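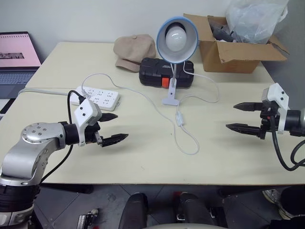
How to Read the Export Section of Your Solar Statement

Households with rooftop solar panels on the Gamilis tariff receive a statement every three months. The first part covers electricity bought from the grid. The second part, headed Export, covers electricity sent back to it, and it is this part that generates most enquiries to our office. The steps below explain how to check the figures and what to do if they do not agree with your own records.

Before you begin

You will need your latest statement, the one before it, and access to your export meter. If your home has a smart meter, the export reading can be found by pressing the display button until the word EXPORT or the code for exported units appears. The code differs between models and is printed in the meter's handbook.

Step 1. Find the opening and closing readings

The opening reading on the new statement should match the closing reading on the previous one exactly. If there is a gap between the two, units may have gone unpaid. Note both numbers before going further.

Readings marked A were taken from the meter. Readings marked E are estimates. Gamilis does not pay for estimated export, so a statement closing on an E reading will show a payment of nil for that period. The units are not lost and are carried forward to the next actual reading.

Step 2. Work out the units exported

Subtract the opening reading from the closing reading. A household with an opening reading of 2,455 and a closing reading of 2,746 has exported 291 units. One unit is one kilowatt-hour.

Step 3. Check the rate

Multiply the units by the export rate shown in the tariff box. At a rate of 9 pence, 291 units would earn £26.19. Where the rate changed during the period, the statement should show two lines, each with its own dates and units. The two lines added together must equal the total found in Step 2.

Step 4. Compare with your inverter

The inverter records what the panels have generated. The export meter records only what left the property. The generation figure will normally be the higher of the two, as part of the electricity is used in the home. An export figure above the generation figure should be reported, unless a battery is installed that is permitted to discharge to the grid.

Step 5. Look for a curtailment entry

Customers in the Wanen and Habte supply areas may see an additional line marked Limited Export. It lists any hours in which the local network asked for output to be held down. Systems limited to a fixed share of their capacity will show a percentage, and a figure of 100 means that no limit was applied. Units that were not exported do not attract payment under the standard terms.

Step 6. Report a difference

Submit a dated photograph of the meter display, showing the serial number, together with your account number. Requests may be made online or by post. Please do not send the original statement.

Corrections are applied as a credit on the following statement. Customers who have moved to another supplier will be paid by bank transfer once the final export reading has been agreed by both companies.

Page last reviewed: August 26, 2021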